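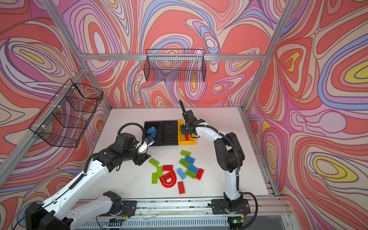

Search this notebook Go

Jan 4, 2019
Cell 2, sorting bench, Clollham

First entry since the shutdown. Both arms homed without faults. Ran the mixed brick job from the Onach returns: blue to the left black bin, red to the yellow bin, green to the middle bin once the other colors are off the table. Green last is still the rule in the Fularex scheduler. I would like to try it interleaved in February.

Cycle time is 19 s per part with both arms working, 17 s if the right arm is allowed to cross the center line. Crossing is disabled for now. The wrists come too close over the bins and the stop distance has not been measured at that speed.

Batch size stays at 600. At manual sorting a batch took one person a full shift. With the cell it runs unattended except for jams and bin changes, so the job on paper has gone from sorter to cell attendant. In practice the attendant also does recounts, rejects, label printing and the handover sheet. None of that was in the old job description and the sheet alone is taking longer than planned. Asked for the description to be rewritten before the second cell goes in.

Other points from the sorters, noted at handover:
- They used to catch cracked parts by feel. The cell sorts by color only and passes cracked ones. Inspection now has to happen downstream, at Cui packing, and they have not been given time for it.
- Less wrist strain. More standing and waiting.
- They want to be able to pause one arm without stopping the other. Possible in software, needs a safety review.
- Two-person rotation is preferred over one fixed attendant.

Arch pieces: grasp is still set up for plain rectangular bricks. Need a separate grasp point on the curved side or a lower approach. Leave them for hand sorting until done.

To do: measure stop distance, arch grasp, pause request to Fularex, check cable slack at right base after a full batch.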